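第四章 收纳与归位

4.1 适用范围

本章说明 Skistetti 长筒件在使用结束后的清洁、收纳和日常检查方法。首次安装请见第二章，更换端盖请见第三章。壁挂架和收纳箱为选配件，未购买的用户可跳过 4.4 节，其余各节仍然适用。

长筒件分短款和长款两种，长款全长 1,000 毫米，短款全长 800 毫米。两款的收纳步骤相同，只有壁挂架的孔距不同，见 4.4 节。

4.2 收纳前的准备

1. 确认筒内没有残留物。将筒身倾斜，开口朝下，轻敲筒壁数次。
2. 用微湿的软布擦拭筒身外壁，再用干布擦一遍。
3. 检查两端的端盖是否拧紧。端盖与筒身之间如有缝隙，先退出半圈，对正螺纹后重新拧入。
4. 将背带从扣环上取下，松松卷好，单独存放。
5. 筒身完全晾干后再进行下一步。

注意：不得使用酒精、稀释剂或带磨砂面的清洁布。深色外壁上的擦痕无法修复，不在保修范围内。

注意：端盖内侧的密封圈不需要上油。如密封圈发硬或开裂，请按第三章更换。

4.3 临时平放

短时间不用时，可以将长筒件直接平放在平整的表面上，不必装箱。

1. 清出一块比筒身略长的位置，移开尖锐物品和细小颗粒。
2. 双手托住筒身两端，放平后再松手。不要单手握住一端拖动。
3. 将筒身沿对角方向摆放，可以给两侧留出取放其他物件的空间。
4. 轻推筒身，确认不会自行滚动。如会滚动，在两侧各垫一块随附的泡棉楔块。
5. 筒身上方不要叠放其他物品。

注意：地面不平或有坡度时不要平放。走道、门口和楼梯附近也不适合临时放置。

有地暖的房间，请先在地面上铺一层隔热垫。筒身长期单侧受热会轻微弯曲，弯曲后端盖不易拧紧。

4.4 使用壁挂架或收纳箱

壁挂架（型号 Halwood）由上下两只托臂组成，安装面应为实心墙或木龙骨墙。

1. 按纸样在墙上标出孔位。长款使用外侧两孔，短款使用内侧两孔。
2. 用直径 6 毫米的钻头打孔，孔深见纸样上的标注，然后清除孔内粉尘。
3. 装入膨胀管，固定托臂，先不要拧死。
4. 用水平尺校正后，将螺钉全部拧紧。
5. 先放入筒身较重的一端，再放入另一端，最后扣上绑带。

警告：每副壁挂架的最大承重为 10 公斤。不得在托臂上加挂背包、衣物或其他工具。

收纳箱（型号 Mollness）内有一条通长凹槽和两个小格。筒身放入凹槽，背带、楔块和备用密封圈放入小格。合盖前确认背带没有压在箱沿上，否则锁扣会合不到位。箱体应平放，不要竖立存放。

4.5 摆放参考

初次收纳时，建议先平放检查一遍，再上架或装箱。检查的内容是外壁有无新的划痕、两端是否干净、端盖是否齐平。检查时光线要充足，必要时转动筒身，看一看朝下的一面。

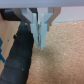 图 4-1 深灰色长筒形物件，斜向摆放

4.6 取出

1. 打开绑带或箱盖。
2. 双手托住筒身两端，同时抬起。
3. 平放到工作面上，重新扣好背带。
4. 按 4.2 节第 3 步再检查一次端盖。

存放超过六个月的，使用前应打开两端端盖通风，并查看密封圈的状态。

4.7 常见情况

端盖拧不动：多为螺纹内有灰尘。用干毛刷清理后再试，不要用钳子夹。

筒身在托臂上晃动：检查绑带是否扣到最后一格。仍然晃动时，检查托臂螺钉。

筒内有异味：打开两端，放在阴凉通风处，避免日晒。

箱盖锁扣松动：停止提拿箱体，联系经销商 Ó Néill 更换锁扣。

本章编写：Nayeli Barajas
审核：Yolotzin Nava
修订日期：2023年3月9日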